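Notebook - Brasent video edit, holiday gratitude spot

Dec 28, 2022

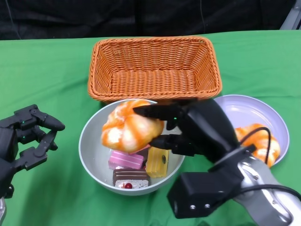

Picked up from the November cut. Client wants the surprise moved earlier. In v1 the first face on screen appears after the title card and the sponsor line, and the test audience had started dropping by then. Moved the title card to the end and opened on the door instead. Runtime unchanged.

Test panel numbers for v1: 300 invited, 71 finished the survey. Too few to split by age, so I'm only using the overall retention curve. It falls in two places, at the sponsor line and again when the interview questions repeat. The second drop is ours to fix. Cut the repeat and kept the longer answer.

Audio: the lavalier on the second interview picks up sleeve noise each time she reaches for the letter. Tried a narrow filter, which dulled the voice. Went back to the original track and crossfaded to the boom for those words only. Room tone from the hallway, looped, no audible seam on headphones. Not checked on phone speakers yet.

Captions: auto captions got both place names wrong. Dristcombe came out as two words and Flisenora as a first name. Corrected by hand in the caption file, not in the project, so a re-export of captions will overwrite the fix. Copy of the corrected file is in the delivery folder.

Color: interviews were shot under mixed light. Matched to the window side and let the lamp side go slightly warm. Matching to the lamp turned the walls blue.

Consent: Yasmine Naciri has the signed forms for everyone who speaks. Two background people in the dining room are recognizable and have no form. Cropped one out. The other walks through the reaction shot, so either we get a signature or use the alternate angle. The alternate is softer in focus but usable at web size.

Posting: the Cui page has 2,876 followers, mostly families of residents. Square version goes there first - the wide version stays on the client site. Description text is still the old one and gives away the surprise in its first sentence. Asked for a rewrite.

Open:
- phone speaker check
- form or alternate angle
- new description
- sponsor logo as vector, the one we have is a screenshot

Comments (2)

dining room walk-through: use the alternate, I wouldn't wait on a form over the holidays

Are the corrected captions timed to the new cut or to v1? The door opening shifts everything after it.

We use cookies to keep you signed in and to count page visits. Accept / Settings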